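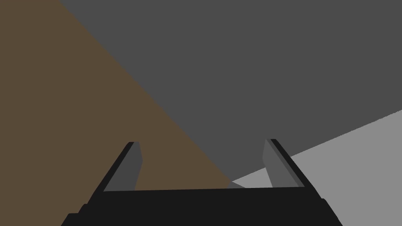
Platonance Investor Literacy Project
Progress report to the Abera Fund, second reporting period
Prepared by Polyxeni Koutsoukos, project lead

Home | Reports | Contact

1. Where we are

In the second period we moved the course from the pilot group to open enrollment. The course teaches small savers how to read the annual report of a listed company before they buy its shares. By the end of July we had 425 registered learners, against 200 foreseen in the grant agreement. I must say clearly that registered does not mean active. Only 84 persons have finished all six lessons and the final exercise, and this is lower than we wished.

The learners come mostly from Nornham and the towns near it. Many of them hold shares through a plan at work and had never opened a cash flow statement.

2. Lessons and materials

Lessons one to four are published in their final form. Lesson five, on debt and interest costs, was written again by Pantelis Bakalis after the pilot group found it too heavy. The new version is shorter and uses one company's balance sheet from start to end. Lesson six, on valuation, is online but I consider it still a draft. The part on price-to-earnings ratios is good; the part on discounted cash flow asks too much arithmetic from a beginner.

The glossary was read 3,778 times in the period. The most visited entries were "dilution," "free cash flow" and "goodwill," in this order. We did not expect dilution to be first, and Melina Papadakis will add a worked case for it.

3. Delays

The practice portfolio tool is late. Urkeo delivered the first version in June, but it counted dividends two times when a learner sold shares after the ex-dividend date. We sent it back. The corrected version arrived five weeks later and is now being tested by Cillian Brennan. Until he signs the test sheet we keep the tool closed to learners -- wrong returns on the screen would do more harm than no tool.

We also lost three weeks on the legal review of the disclaimer. The text now says in the first line that the course gives no advice to buy or sell.

4. Budget

Spending is under plan on software, as the last payment to Urkeo is not yet released. It is over plan on editing, due to the rewriting of lesson five. We ask permission to move a small sum from travel to editing; the form is attached as Annex B.

5. Next period

Pantelis Balaskas will call learners who stopped after lesson two and ask them why. We suspect the length of the exercise, but we have no proof yet. Lesson six will be revised in the same months. The evening question hour stays at 7 p.m., with one session on reading quarterly results when the next earnings season opens.

Annex A: enrollment by month
Annex B: budget change request
Annex C: test sheet, portfolio tool (open)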